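May 21, 2021

Seven nights of shows, and my ears are still happy

I finally finished sorting the pictures from the Skidlow festival last night, and I'm so excited to talk about it that I'm typing this with my breakfast going cold next to me. Seven nights! I came home with a little over 3,000 frames, which sounds like a lot until you remember that the first two bands played almost in the dark and wouldn't stand still.

If you've never shot a show at the Firorby, it's an old movie house with a balcony that wraps most of the way around the room. The rule is three songs from the pit and then you're out, but the balcony is fair game all night. I love it up there! You get the drummer, who always gets ignored from down front, and you get the backs of people's heads with their arms up, and when the lights swing around it all goes gold for half a second. I waited through a whole set for one of those half seconds and I'd do it again tomorrow.

My favorite night was Cullanix. I'd only heard one of their songs going in (the slow one with the trumpet) and had no idea the live version runs 13 minutes. The singer walked out to the very edge of the stage and sang the last verse without a mic, and I took exactly one picture of it because the shutter sounded so loud. It's a tiny bit soft. I don't care, it's going on my wall.
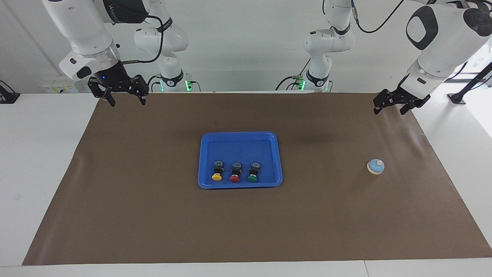

Yellow, red, green. Three push-button switches in a blue tray.

Gear talk, for those of you who write in and ask: I left the big zoom at home after the first night and did the rest with a 35 and an 85. My shoulder thanked me. I kept the shutter higher than I usually would and let the grain come up, and in black and white it looks wonderful, like something you'd find in a box of old record sleeves. The color ones took longer. That purple wash they use on the side walls turns every face into a grape, and I fought with it for two evenings before I gave up and went mono on most of that set.

Next up is Öztürkmen in August, outdoors this time, with real daylight for the early acts (daylight! on musicians!). I've already bought a rain cover and a silly hat.

I've narrowed the festival pictures down to 100 and they're going up in the gallery a few at a time, starting with the balcony ones. Prints of the trumpet player are coming too, as soon as I settle on a paper. I keep going back and forth between the matte and the pearl, so if you have a favorite, leave me a comment!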